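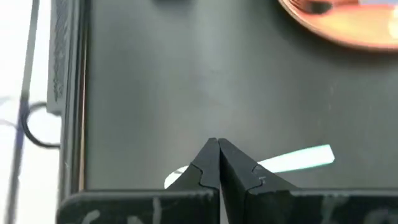 Sideck Tabletop Fault Set: Data Card

Status: released for internal and partner use. Maintainer: Lautaro Navarrete, Fultammont Laboratory.

Summary

The Sideck Tabletop Fault Set contains 2040 recorded episodes of two-arm table-setting and tidying tasks. Of these, 368 carry at least one fault label. The set is intended for work on fault detection and safe stopping. It should not be used to train a manipulation policy unless the labelled episodes have been removed first.

Background

In September the left arm at the Lagos station failed to honour a software stop during a slow approach. The gripper continued downward for 39 mm after the command was logged and pressed against the work surface until the motor current limit was reached. No person was injured. The station was withdrawn from service and the event was entered in the laboratory's safety register.

Review of the logs attributed the fault to the Kastik motion controller, which held stop messages in the same queue as camera acknowledgements. Under heavy logging the queue filled and the stop was delayed. A second fault was identified during the review: the gripper reported itself closed before the fingers had met, so that thin or flat items were recorded as grasped when they were not.

Workspace

Both arms reach inward over a black tabletop from opposite sides. Tasks use everyday tableware and small items.

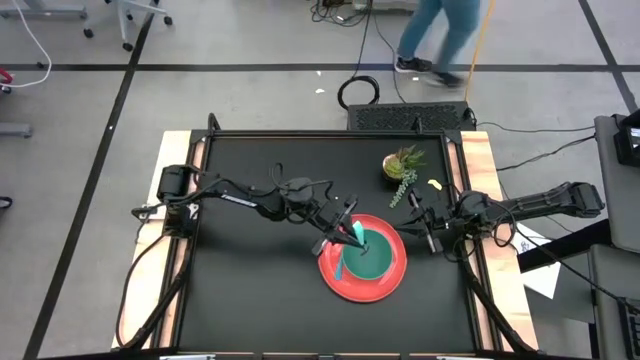

Figure 1. Two-arm station, with the left gripper holding a light teal object pointing down into the bowl.

Fault labels

STOP_LATE: stop command executed after the permitted delay.
GRIP_FALSE: closure reported without contact between the fingers or with the item.
CURRENT_LIM: motor current limit reached during contact.
CABLE_DRAG: arm cable caught or pulled during a move.

Labels were assigned from the logs and then checked against video by a second reviewer. Where the two disagreed, the episode is marked UNRESOLVED and is excluded from the count above.

Known limitations

Timestamps before episode 1087 were written by the earlier logger and may drift against the wrist video. Force values are estimated from motor current. Lighting was not standardised, and glare from glazed or glossy items is common.

Safety conditions

Stations running the affected controller version must have a hard-wired emergency stop within reach of the operator. Persons must remain outside the floor markings while the arms are powered. Any late stop is to be reported to the maintainer before the station is restarted.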